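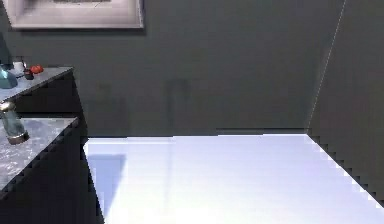
Lesezeit: 2 Minuten

„Ich wollte, dass man den Regen hört, bevor man ihn sieht“

Tươi Khổng kommt mit nassem Schirm ins Café und bestellt zuerst einen Tee. Seit Freitag, dem 20. Februar 2026, läuft ihr erster langer Spielfilm „Lonmont“ in den Kinos. Sie hat in der Woche davor wenig geschlafen, erzählt sie, und deshalb möchte sie lieber langsam sprechen.

„Lonmont“ ist die Geschichte von zwei Geschwistern, die nach dem Tod ihres Vaters ein kleines Hotel an der Küste schliessen müssen. Acht Tage haben sie Zeit. Am dritten Tag kommt ein Gast, der sein Zimmer schon im Dezember bezahlt hat und nicht mehr weggehen will. „Am Anfang war dieser Gast nur eine Nebenfigur“, sagt Khổng. „Im Drehbuch hatte er acht Sätze. Dann hat Thiện ihn gelesen, und ich habe am selben Abend angefangen, alles neu zu schreiben.“

Thiện Quách spielt den Gast mit einer Ruhe, die mir am Anfang fast unangenehm war. Ich habe ihn am Telefon erreicht, er probt gerade für ein Theaterstück. „Tươi gibt sehr wenige Anweisungen“, erzählt er. „Einmal hat sie mir nur gesagt: Du hast heute schon gegessen. Mehr wusste ich über die Szene nicht. Ich habe mich ein wenig geärgert, aber nachher habe ich verstanden, was sie wollte.“ Gemeint ist die Szene in der Hotelküche, in der der Gast am Tisch sitzt und den Geschwistern beim Streiten zuhört. Sie dauert im Film sehr lang, ohne einen einzigen Schnitt.

Gedreht wurde an 20 Tagen. Das ist nicht viel für einen Film von dieser Länge, und Khổng spricht auch offen über das Geld. Die Produktionsfirma Casach hatte zuerst einen Drehplan mit mehr Tagen gemacht, dann ist ein Partner ausgestiegen. „Ich musste 80 Seiten Drehbuch nehmen und fragen, was davon wirklich nötig ist. Eine ganze Hochzeit ist verschwunden. Um die Hochzeit tut es mir immer noch leid.“

Über die Musik spricht sie am liebsten. Das Duo Urard hat sie mit Klavier und Cello aufgenommen, in einer Kirche, und bei einem Stück hört man im Hintergrund eine Tür. Ob das Absicht war? Khổng lacht. „Nein. Aber beim Mischen wollte ich sie behalten. Der Tonmeister war dagegen, wir haben zwei Tage darüber diskutiert.“ Der Soundtrack erscheint zusammen mit dem Film.

Die Premiere war im Kino Rocha, vor ausverkauftem Saal. Ihre Mutter sass in der ersten Reihe und hat nach der Vorstellung nur gefragt, warum die Schwester keinen Mantel trägt. „Das ist eine gute Frage“, sagt Khổng. „Ich hatte keine Antwort.“

Für das nächste Projekt gibt es schon ein Heft mit Notizen. Es soll eine Komödie werden, mit viel mehr Figuren und wahrscheinlich ohne Meer. Quách hat sie noch nicht gefragt. „Er liest dieses Interview sicher“, sagt sie und trinkt ihren Tee aus. „Dann weiss er es jetzt.“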